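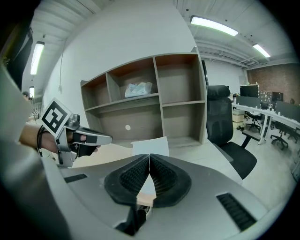

Re: Shelving unit and mesh chair, up for grabs

Is the light wood shelving unit by the white wall still available? I can take it for our room if the Grivard people have passed on it. The bag on the upper shelf isn't mine, so whoever left it there, please collect it. I'd like the mesh chair with the headrest too – we are one short.

Bastian Buschmann wrote:
> Hi all,
> We are giving up the two rows of cubbies and one black office chair with a high back. The long white desk and the three monitors stay, and so does the gray divider. The shelving is 40 cm deep and has to go out in one piece. Tell me by the end of January if you want either one.
> Bastian

I have a cart and can come up after 9 in the morning. Please keep both until then.

Juniper Begay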